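Restcombe bench notebook - small parcels, trays and wrapping
August 2018

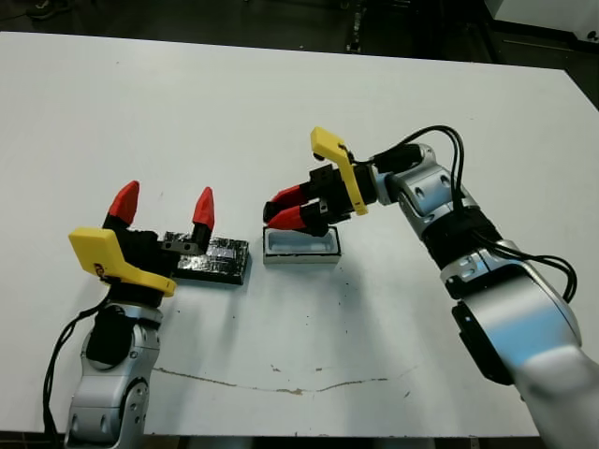
White table, foil-wrapped block and the small open tray.

Set up on the white table again. The block stays in its foil, flat side down. The tray is the shallow one with the white inside and the dark gray rim.

Item code for the block is 209, tray is 80. Wrote both on the sheet this time, as the last entry only had the block and I had to go back through the Ingvarsson order to work out which tray went with it.

Foil: black and silver, crinkles as soon as it is handled. The creases make it hard to find the edge of the block by eye, so measure before wrapping and write the size down. I lost most of a morning on that with the Erau parcels. Huệ Trình folds the ends under and presses them flat with a ruler, and hers sit better than mine. Going to do the next batch her way.

Tray: the white inside shows every bit of dirt. Wipe with a dry cloth first, then damp. No solvent on the rim until we hear back from Cluvcombe about the finish. I have asked them twice.

Table: there is a long thin brownish line running across the top, crack or stain, I can't tell which. Ran a fingernail along part of it and was none the wiser. If it is a crack I would like it filled before October, when the heavier boxes come. Also small dark specks near the middle. Some lifted with a damp cloth yesterday, some did not. Leave the scraper in the drawer, it marks the surface.

Spacing: keep the block and the tray near each other but with the tray toward the center. When the tray sat out by the edge last time it got knocked off, and the corner of it has been a bit soft ever since.

Stock: foil roll 2 is open, the first one is finished. Reorder number is 1540 in the Ingvarsson list - check the width before sending it in, they changed the page layout.

To do
Ask Huệ for her fold measurements
Chase Cluvcombe on the rim finish
Look at the brown line with the hand lens
New dry cloths, the old ones shed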